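Right gripper reports "object held" and will not release garment

Asked by Lungile Venter, 15 May 2021

Our two-arm laundry unit at the Pisville site stops with fault 241 during sorting.

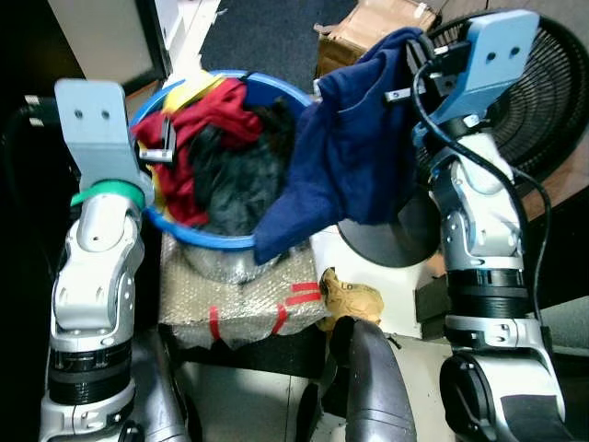
Both arms at the basket, navy garment in the right gripper.

The release command is accepted, but the jaws do not open. Restarting has no effect.

Answer from Irfan Dogar

Fault 241 is a grip timeout. Please check the cable first. On your unit it loops out from the gripper plate, and such a loop can snag.

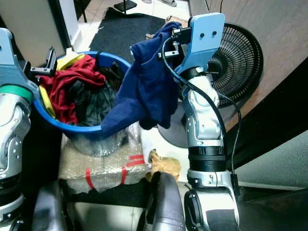
Cable strain caused the same fault on our Clostwood unit. Yours curves out to the right before it passes the lower joints, so clip it closer to the arm. Press the emergency stop before reaching in. 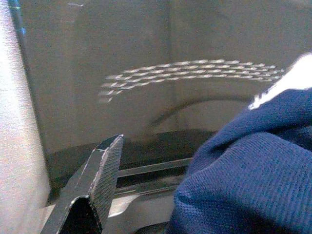
Ribbed pad and knit fabric, wrist camera.

Answer from Yusri Halim

Same fault here. Cleaning the pads helped for 3 shifts.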